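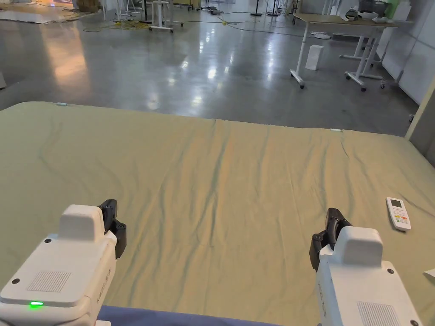

Making the bed, folding the shirts: July gallery

Welcome to our July page. My name is Yara Darwish and I write the household notes for Rusora, a small group of people who like to learn ordinary housework properly. This month our subject is the bed. We looked at the sheet, at the small things which collect on it during the day, and at using the bed as a place for folding clothes.

I grew up in a home where the bed was made before breakfast and after this you were not allowed to sit on it. In my own flat I am less strict. Still, I notice that the bedroom looks tidy or untidy mostly because of the bed. If the sheet is flat and the bed is clear, you can forgive the rest of the room for one more day.

A few words about the sheet. Long, shallow wrinkles are usual when the sheet has been folded in a cupboard for some weeks. I don't iron mine. I start at one far corner, pull it towards me with both hands, then I go to the other side and do the same again. The middle comes last. If you begin in the middle, you only push the wrinkles to the edge and later they come back. Small clips at the edge of the mattress are a good help if your sheet likes to slide. I bought mine from Cekitz and I have no complaint, although the spring is a little hard for my fingers in the morning.

The remote control is a question in every home I know. It is put down on the bed for one minute and it stays there until the evening. In our house it now lives in a cloth pocket which hangs from the side of the bed. My sister prefers a dish on the windowsill. Both ways are fine, but please take it off before you pull the sheet, otherwise it flies to the floor and the battery cover opens.

For folding, a bed is better than a table, in my opinion. It is wide, it is soft, and you can leave the finished pile at one end. Put the shirt down with the front facing the sheet and open the sleeves to the sides. Smooth the part near the collar first, as the cloth gathers there very easily. Then bring in one sleeve, then the other, and fold up from the bottom.
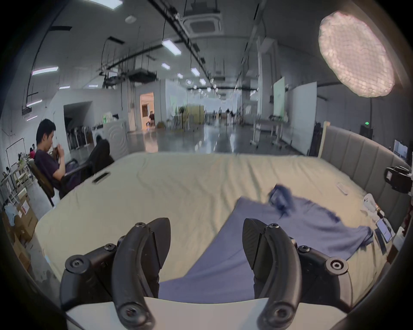
A blue-grey shirt on the cream-coloured sheet, with one sleeve out to the side. The headboard is grey and upholstered.

Some of you wrote to ask about upholstered headboards with vertical channels. They are pleasant to lean on, but dust sits down in the channels. I use the narrow brush of the vacuum cleaner, from top to bottom, and after it a cloth which is only slightly damp. Try the cloth on a hidden corner before.

Also the paper. Receipts, notes, a small label from new clothes: all of this arrives on the bed somehow. I keep one envelope in the drawer and I empty it when it becomes thick.

In the next gallery we will look at pillowcases, and at the storage bags from Cesen which Chuang readers recommended to us. If you want to send your own way of folding a shirt, please keep it under 500 words and write Rusora in the subject line.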